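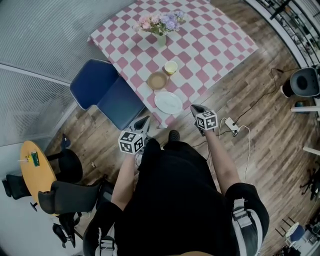 Clearing a table after a meal remains one of the harder jobs to hand over to a machine, according to a report released on 3 August 2022 by the Trumness household automation project. The project, based at the Zawadzka Institute, has spent the period since March studying a short set of everyday chores and asking which of them a machine could complete without help. The chores are ordinary ones. A plate, a shallow bowl and a small cup on a checkered tablecloth, with a vase of flowers at the far end, make up the kind of setting the report has in mind, and people work through the tasks with a hand-held gripper in each hand so that their movements can be used to train the software.

The report covers 451 attempts by the project's two-armed test machine at setting, clearing and wiping a table. Of these, 237 were completed with no human assistance. In the remaining cases an operator had to step in, most often when the machine had taken hold of an item but could not put it down in a suitable place.

"The result is encouraging, and it is also well short of what a household would accept," said Hanna Borkowska, who leads the project. "A family that has to watch the machine through every meal has gained very little. We would advise the public to treat claims of a finished household robot with caution."

The machine did best with cups standing clear of other items. Flat plates caused the greatest difficulty. A plate lies close to the cloth and offers only a thin rim to hold, and a person will usually slide it to the edge of the table or tip it slightly with one finger before lifting. The software attempted similar movements but frequently pulled the tablecloth along with the plate. Bowls fell between the two. Vases were included to test whether the machine could work near an item that must stay where it is, and the report recommends further work on this point before any trial in a private home.

Seating was treated as a separate matter. Chairs are moved many times a day in homes, cafes and offices, and a machine that clears tables will sooner or later have to deal with one standing in its way. Upholstered chairs and office chairs on casters behave very differently when pushed, and the report found that the present software does not tell them apart reliably.
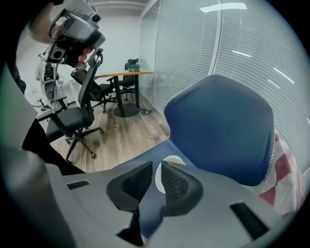

A gripper beside a dark blue upholstered chair, with a second gripper raised at left and office chairs around a round table.

The findings on shop-floor work were more favorable. Grustunine, a supplier of packing equipment and a partner in the project, tested the same software on the sorting of small parts into trays. The trays were fixed in place and the parts were of known size. Ryszard Sadowski, head of applied engineering at Grustunine, said that 346 trays were filled during the trial and that the company considered the work suitable for limited use under supervision.

"On a packing line we can decide where everything goes before the shift begins," Mr. Sadowski said. "At home the table is different every evening. The machine is the same in both places, and the home is asking a great deal more of it."

Mr. Sadowski added that speed had not been a goal of the trial. A trained worker remains faster at the same task, and Grustunine has no plans to change staffing on its packing lines as a result of the study.

The second stage of the project will add 52 further tasks, among them folding hand towels, loading a dish rack and returning chairs to a table. Prostetti, which makes finger pads and other gripping surfaces, will supply softer pads intended for thin-rimmed dishes. The same pads will be fitted to the hand-held grippers and to the test machine, so that what people feel and do during training is closer to what the machine meets in use.

The Trumness project is open to inquiries from care homes, hotels and catering firms that wish to suggest tasks for the second stage. Suggestions should name the task, the items involved and the type of room in which the work is done. The full report may be requested in writing from the institute's public information office.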